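Chapter 9

When the Grip Lets Go: Faults at the Fingertips

What you will meet in this chapter
The fault on Bench 2 at Skenen
Three words we use carefully: slip, drop and release
How a fault can hide between two healthy parts
Stored force, and why a stopped gripper can still pinch
Keeping a fault log that another person can use

Before you begin
You will want to have read Chapter 4 on fingers and linkages, and at least the first half of Chapter 7 on sensing. If it has been a while since Chapter 7, go back and look again at the part on position sensors, as we lean on it pretty heavily from Section 9.3 onward. A pencil and a sheet of squared paper will be handy for the exercises.

When the four of us sat down to plan this book, we had a long and friendly argument over where the chapter on failure ought to go. Sherif Farouk wanted it first. He has spent most of his working life being called out to machines that have stopped, and he feels that students fall in love with a robot on its best day and then don't know what to do with it on its worst. Cheuk-hei Tam wanted it last, after all the theory, so that every fault could be explained properly. You are holding the compromise. By now you know enough to follow what goes wrong, and there is still plenty of book left in which to put it to use.

I should say at the start that I was there for the story that opens this chapter, and that I don't come out of it especially well. I have told it to a good many classes over the years (my students at Budelura can recite parts of it back to me), and I tell it again because it contains nearly every mistake that the rest of the chapter will try to talk you out of.

The fault on Bench 2

It was June, and we were at Skenen, in the long room upstairs where the folding trials were run. The job was a simple one to describe. A two-fingered gripper had to pick up a piece of cloth from a flat surface, lift it, carry it sideways, and lay it down again inside a marked square. The gripper was an Illari, a make I was fond of then and am fond of still. Each run was 900 picks long. We had finished a great many of these runs without any trouble worth writing down, and I'm afraid we had grown comfortable.

On the run in question, the gripper let go of its cloth at pick 141. It had closed well enough and lifted well enough, and then partway across, the fingers opened by a small amount and the cloth fell. The controller reported no error. The arm carried on to the marked square, opened its fingers with great dignity, placed nothing at all, and went back for the next piece.

Ruan Venter was running the bench that day, and he did the right thing, which was to stop the run and write down the pick number before he touched anything. I did the wrong thing. I looked at the cloth on the floor, decided that it had been too thin, and asked him to start again with a thicker one. We got through the whole 900 without a drop. I declared the matter closed and went off to have my lunch.

Can you see what I had done? I had changed the one thing that hid the fault. A thicker cloth fills more of the space between the fingers, and so the fingers could open slightly and still hold on. The gripper was failing just as it had before. All I had managed to do was stop hearing about it.

It came back two days later, and this time it came back worse. The fingers opened in mid-carry, the controller noticed that they were not where they ought to be, and it drove them closed again at full force. Reinaldo Camargo had seen the cloth start to slide and had reached in to catch it. It is the most natural movement in the world, and I would have done the same. The fingers closed on the side of his thumb. He had a bruised nail and a sore hand for the better part of two weeks, and he was very kind about it, kinder than I would have been. The gripper was a small one. With a larger gripper this would be a different sort of chapter.

What the log told us

After that we did what we should have done at the start and read the log properly, from the first pick to the last, with a pot of coffee and the door shut. Kuo-hua Yuen had written the logging program, which everybody called Kuo for short (he pretended to mind), and it turned out to hold more than any of us had bothered to ask of it.

The commanded finger position was smooth all the way through. The measured finger position was smooth too, until you stretched out the time scale, and then you could see a little step in it, always in the same direction and always while the arm was moving sideways. The motor was holding. The sensor was reading faithfully. Something between the motor and the fingertip was moving when it had no business to.

It was a screw. One of the joint screws on the left finger had backed out by less than a full turn. At rest it made no difference at all, and you could wiggle the finger with your hand and feel nothing. Under a sideways load, though, the joint shifted, the finger swung out, and the grip opened by just enough to lose a thin cloth. The motor was fine, the sensor was fine, and the software did precisely what we had told it to do. Each part would have passed its own test with flying colors, and several of them did, as I had insisted on testing them one at a time.

I want you to hold on to that, for it comes up again and again in practice. We build machines out of parts, we buy them as parts, and we test them as parts. A great many faults live in the places where one part is joined to another, and a test of either part alone will sail right past them.

Three words we use carefully

In everyday talk we would say that the gripper "dropped it" and leave it there. In this chapter we will be fussier, and I hope you will put up with me.

Slip is movement of the object against the fingers while the grip is still closed. The object may or may not be lost.

Drop is loss of the object when no command to open has been given. What happened at pick 141 was a drop.

Release is loss of the object because a command to open was given, whether or not that command was a sensible one.

The three can look exactly alike from across a room. They call for quite different repairs. Slip sends you to the finger surface, the grip force and the object. A drop sends you to the joints, the drive and the power supply. An unwanted release sends you to the controller and the program. If your log says only "lost item," then whoever picks it up after you will have to begin from nothing.

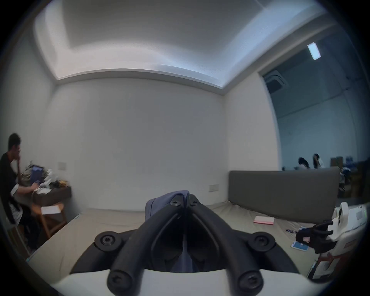 9.1 LOOKING AT THE FINGERS

Let us start with the part of the machine that does the touching. The hand-held gripper in Figure 9.1 has two black, rubber-coated fingers that curve inward and come together over a piece of soft blue-gray fabric. Look for the screws before you read on. A small pair sits side by side up where the fingers meet, there is a larger one at each outer joint midway down, and another pair fastens the lower ends of the fingers into the white body.

Every one of those is a place where one part is joined to another, and after the story you have just read, I expect you are already looking at them with some suspicion. Good. Ask of each one what would happen to the fabric if that screw were to back out by half a turn. A loose screw at a joint partway along a finger lets the portion beyond it swing. A loose screw at the base can let the whole finger lean. At the tip, the effect may be so slight that you would find it only with a very thin object. You can't judge from a picture whether a screw is tight, and as I learned to my cost, you can't always judge it by wiggling the finger, either. You need the right wrench and the maker's figure for how tight the screw should be.

A word about cloth, too, as it makes such an awkward test object. A wooden block has one thickness, and if it falls, it falls all at once. Cloth bunches and folds between the fingers, and no two grasps take hold of quite the same amount. A gripper with a slightly loose joint may keep hold of one handful and lose the next, and so the fault comes and goes in a way that tempts people to blame the cloth. I blamed the cloth myself.

9.1.1 The inspection routine

The routine we now use at Budelura has 12 steps, and you will find the full sheet at the end of the chapter. The opening steps deserve a little talk here.

First, record before you touch. Write down the pick number, the finger position, the object, and what the arm was doing at that moment. If the object has fallen, note where it fell and leave it alone until you have finished writing.

Second, remove the power and then wait. A gripper that has been switched off may still be holding force in a spring, a tendon or a trapped volume of air. The fingers can move when that force lets go. Follow the maker's instructions for releasing it, and keep your own fingers clear while you do.

Third, keep your hands out from between the fingers at all other times, and this includes the times when something is about to fall. Let it fall. Practice letting it fall, if you have to. Reinaldo now drops a rag on the floor in front of every new class and makes them all stand there and watch it, and they laugh, and then they remember.

Fourth, check each joint under load. Push the finger sideways in the direction in which the arm was moving when the fault appeared, and measure at the tip.

Exercise 9.1

Draw a two-fingered gripper from the side and mark every joint between the motor and the fingertip. Beside each joint, write whether play in it would show up in the measured finger position, and remember that this depends on where the sensor is mounted. Keep your drawing, as you will need it again in Section 9.3, where we move the sensor to the other end of the finger and see which of your answers change.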